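Druvance list: household storage and sorting
Subject: Re: Metal bins on a table, scratches and small things
From: Radka
Reply to: list

Dear all, dear Angus,

Thank you for your long message and for your patience. I wanted to reply properly, and writing properly in English takes me an evening. I leave your text here below so that the members who joined after February can follow.

On the list, Angus Paewai wrote:

> Hi everyone,
>
> We're finally clearing out the back room in Partington and I've been offered a pair of the gray sheet metal bins, the Jarkier 321 with the sloping walls. They're used and they look it. I've only ever sorted into cardboard boxes and plastic tubs, so a few questions before I say yes.
>
> First, the scratches. The floor on both is dull and streaky. Is that something you live with, or do people sand it out? My neighbor says start with 100 grit and work up to 2000, and it sounds to me like a whole weekend spent on the inside of a bin.
>
> Second, where do they go? I have a decent wooden table and I don't want it ruined. I could put them on the floor but my back would complain.
>
> Third, the slope. I'm worried that everything slides into one heap in the middle. What we have is a right old mix: molded trays, zip cases, kitchen bits, toys, things with no obvious home. With boxes I can at least see flat layers.
>
> Last one. Is there any point having two? My wife thinks one big bin and a firm hand is enough.
>
> They want an answer soon, so opinions welcome, even short ones.
>
> Cheers,
> Angus

I will take your questions in another order, because the position of the bins decides most of the rest.

Where to put them. I kept mine on the floor during the first year and I do not recommend it. You must bend over a high wall, and with a sloping wall the bottom is further from you than you expect. When you reach for a small thing your shoulder comes against the edge. On the table it is much better, if the table is not too high. I stand at the long side and I can reach the far wall with the hand, not easily, but I can. If you are shorter than me, try it first with a cardboard box of the same height. My table is 244 cm long and I still think carefully about what else stands on it.

About the wood. I was also afraid for it. In my experience the damage does not come from the weight. It comes from pulling. When the bin is full and you want to turn it, you pull it by one corner, and the lower edge makes a line in the wood. Since I lift it at both ends, or empty it first, I have had no new lines. Some members here put a blanket under. I tried a blanket, and the bin then moved each time I leaned on it. Thin felt strips under the edges are better, if you can find glue that holds on metal. Mine held until the summer.

Two bins or one. Here I must disagree with your wife, and I hope she will forgive me. With one bin you are sorting from the bin to the table, and the table becomes a second heap that has no walls. With two, one directly behind the other, you take from the front and the things that are finished go to the back. You do not turn your body. The hand goes forward and comes back. It sounds like a small matter, but after one hour it is the difference between continuing and going to make tea.

The back bin should be kept almost empty, and this is the part I find the most difficult. I always have the wish to leave something there "for tomorrow." Then tomorrow I do not know any more if it was sorted or not. 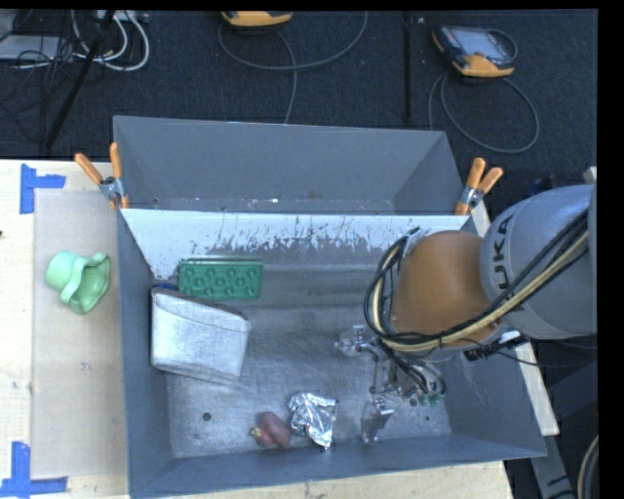 Tendley, July 3, 2021

I write the second half of this message on Saturday, with the front bin not full at all, only the last things that I could not decide about. Angus, you asked about the slope and the heap, so I will say how these things behave, and you can compare with your own mix.

Flat, stiff things go well against the back. The green tray with the rounded bumps and recesses lies with its long side parallel to the back wall, and there it takes almost no place from the rest. I used to stand such trays upright to save space. They fell forward each time, and always on top of something small.

Soft things are less obedient. The silver-gray case is the largest piece of this group and it leans close to the left wall, a little turned, with one end lower than the other. A soft case with rounded corners will find its own position on a slope. You can put it straight as often as you like. I let it lean now, but I look under it and behind it before I say that the bin is finished. Between the case and the tray there is a strip of something dark blue that you could easily miss. In a cardboard box I would have missed it for certain. Gray metal is a helpful background for blue, for green, for red. It is a bad background for everything silver, and I come to that.

Small things I keep near the front wall, toward the middle. The reddish-brown one with the two lobes and the yellowish-green tip has its place there, next to the crumpled foil. So no, Angus, they do not all slide into one heap. Light and small things stay where you set them, if you set them and do not throw them. The heap comes when you pour a full bag into the bin. If you must pour, pour along the long side, slowly, and spread with the flat hand.

Now the foil. In a gray bin with light on the floor of it, shiny foil is sometimes very visible and sometimes not visible at all. It depends where you stand. The metal has its own streaks and light patches, and a flattened piece of foil can look like one more of them. When it is crumpled you have the bright and dark sides and the eye finds it. For this reason I do not make foil flat before sorting, even if I want to keep it. The same advice applies to small silver packets, and I think someone wrote this on the list already, in the discussion about the Tendley flea market. I could not find the message again.

To your first question, the scratches. Please do not spend a weekend. My front bin has a floor that is worn and has a brushed look, with streaks and smears, and the white strip along the far side is scraped and has many vertical scratches, more toward the middle and the right. I do not find it beautiful. But it changes nothing for the work. I did try the method of your neighbor once, on a small area of another bin that I have since given away, and I went up only to the middle grades. The result was a shiny spot surrounded by a dull floor. The spot reflected the lamp, and I disliked it more than the scratches.

What I would do instead is to pass the fingers (with a glove) along the upper edge and in the corners. A rough place there will catch a sleeve or the zip of a case. Such a place you can make smooth with a fine file in a few minutes. The middle of the floor you can leave in peace.

For the marks on the white part, a soft cloth with warm water and a drop of dish soap removes what is dirt. What remains is scratch, and it remains. I do not use scouring powder, it makes the white surface dull and afterward it takes the dirt more quickly.

Please look also if there are small holes in the floor of the bins that you are offered. In mine there are two small dark ones, low on the left and low on the right, not of the same size. I do not know what the maker intended with them, and if someone has the old Jarkier leaflet I would be glad to read it. They are no problem for trays and cases. For beads, small screws, pins and so on I would put a sheet of stiff paper first, or use a dish. I would not close the holes with tape. Tape collects fluff and then it is an ugly sticky ring.

The back bin I have not cleaned this week, I admit it. There are small white flecks and crumbs of something along the bottom. They come with the things and they stay after the things are gone. A dry brush is enough if you do it often, and a damp cloth if you do not. The corner where the wall meets the floor is the slow part. An old toothbrush goes in there better than any brush that is sold for the purpose.

So my answer to your question, should you say yes: take both, if the edges are good and the bins stand flat. Put them on the table before you carry them home, if this is possible, and press on each corner. A bin that rocks will rock always, and you will hear it with every thing you put in. If only one stands flat, take this one and use a big tub behind it. It would be a compromise, but still better than one bin alone.

I have also two questions for the list.

Has anyone found a liner for this shape? I tried a rubber mat cut to size. On the sloping walls it made a fold at the bottom, and the small things went under the fold. I am thinking of lining only the floor.

And what do you do with the things that belong to no group? I have now this little company in the front bin, tray, case, the blue something, the reddish-brown one, the foil, and each has been in my hand more than once. A separate box for undecided things does not work in my house. It is never opened again. I am considering leaving them in the bin until I need the bin, so that I am forced. If you have a better rule, please write it, also if it is a strict one.

Angus, please tell us what you decided, and greetings to your wife.

With kind regards from Tendley,
Radka

P.S. To the member who asked me privately about the carpet: yes, dark carpet under and behind the table hides what falls down. I drop something light-colored with no difficulty, but a black button is gone until I vacuum. I would choose another color today.

--
Druvance list. To reply to everybody, keep the subject line as it is. Please shorten quoted text where you can.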